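About Widard

Welcome, and thank you for stopping by. Widard is a small shop that looks after remote controls – the ones for televisions, air conditioners, set-top boxes, ceiling fans and all the other things in a house that stop being much use the moment the remote goes missing or a button gives up. We clean them, we repair them, and when one is past saving we do our best to find you another that matches.

Cyrill Brunner started the business at his kitchen table, mostly as a favor to his aunt, whose Perrin fan heater had been stuck on the same setting all winter. He fixed it, she told her neighbors (she tells her neighbors everything), and before long there were padded envelopes on every chair in the house. That was 7 years ago. We've since moved into proper rooms above the old Jedonari bakery, where there are two of us at the benches most days and the stairs still smell of bread in the morning.

Reading the label first

People often write to us and say, "It's a white one, with a lot of buttons," and bless them, so are most of the ones on our shelves! What helps us far more is whatever is printed on the plastic. Turn the thing over, look for a sticker or a molded number, and copy down every character you can make out, even the ones that don't seem to mean anything. If the print is too tiny, borrow a magnifying glass or wait for daylight. Older ones sometimes have the number inside the battery door, so do have a look there too.

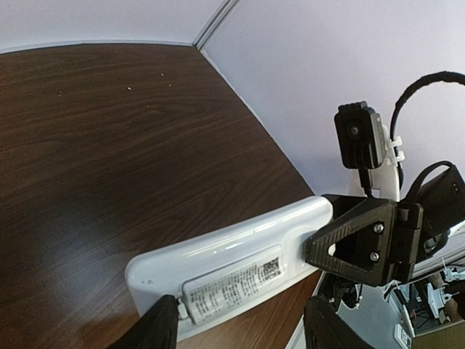

Small print and a QR code on white plastic.

Remotes in every language

A good share of what we see was made for a home somewhere else. Families bring an appliance with them when they move, or a grandmother sends one over, and the remote comes along with its Chinese or Korean or Turkish labels and no booklet. We're very fond of these. Cyrill has filled most of a notebook with translated button names, and we'll happily write you a little card in English so you can tell the timer from the swing. The card is free, whether or not you need a repair.

We also like how differently they're all laid out. Three ovals in a row, then three more, a big gray rocker in the middle for up and down, a green button or a yellow one that somebody at a factory once thought hard about. You get to know them after a while.

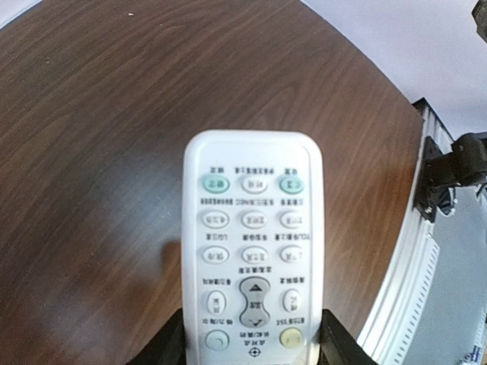 How we work

Each job gets its own clear space on a table, and we keep it that way until the job is done. Small parts stay beside the thing they belong to. We learned this after mixing up the screws from a pair of Purkix handsets, and it took us 2 evenings and a good deal of tea to put right.

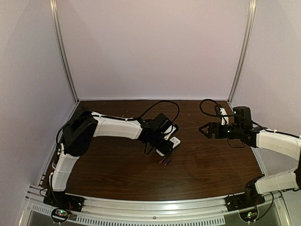 Nothing gets stacked, and nothing gets swept into a drawer "just for now," however late it is and however hungry we are.

Most repairs go back in the mail within 20 days, and we'll write to you before doing any work that costs money. If you're nearby, please come up and see us. Ring the lower bell, the upper one hasn't worked since March.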